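Safe Working at the Two-Arm Benches
Gallery page – Fukbridge Automation Practice Group
Page last reviewed 9th November

The Practice Group maintains the working rules for all shared robot benches at Fukbridge and at the Arndale annex. The rules apply to staff, students and visiting partners alike. This gallery accompanies the written rules and does not replace them. Where a caption and the written rules differ, the written rules apply.

Questions about the content should be directed to Tươi Từ, who edits the page on behalf of the Group.

Before the session

The operator named on the booking is responsible for the bench from sign-in to sign-out. Responsibility may be passed to another trained operator, but the change must be entered in the log before the first operator leaves the room.

Each bench has its own object list. Items are added to the list by the bench lead and are removed when they become damaged. Items with sharp edges, open liquids and glass are not admitted to any list.

The emergency stop is tested at the start of every session, with both arms at rest. A stop that fails the test closes the bench. The Vetum controller must not be restarted as a way of clearing the fault.

During the session

Hands stay outside the enclosure while either arm is powered for motion. To move an object by hand, the operator pauses both arms, confirms the pause on the controller screen and only then reaches in. Pausing one arm is not sufficient.

Cables are inspected along their full length at each change of operator. A cable must have enough slack for the arm to reach the far side of its area without pulling at the gripper or the base.

Speed limits are set by the bench lead. Operators may lower them at any time and may not raise them.

The gallery
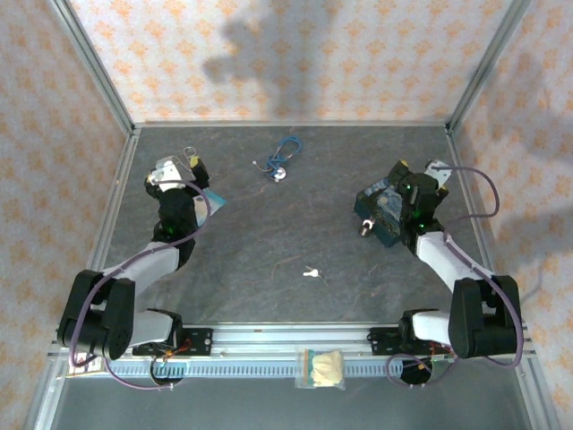 May an operator work alone at a two-arm bench?

Operators who hold the full bench certificate may work alone during staffed hours. Outside those hours a second trained person must be in the room for as long as the arms are powered.

Arms on a shared rail, working over one tabletop. The right gripper is holding a box with a swirling blue and yellow pattern; the left gripper is open. The shared area between two arms is covered by Section 2 of the written rules.

After the session

Both arms are returned to the rest position and powered down before the table is cleared. Objects go back to their storage tray and are checked against the list. Any unplanned contact is reported on the Ông form – including contact that left no mark – before the next booking begins.

The October edition of the rules remains in force until further notice. Printed copies are kept at each bench.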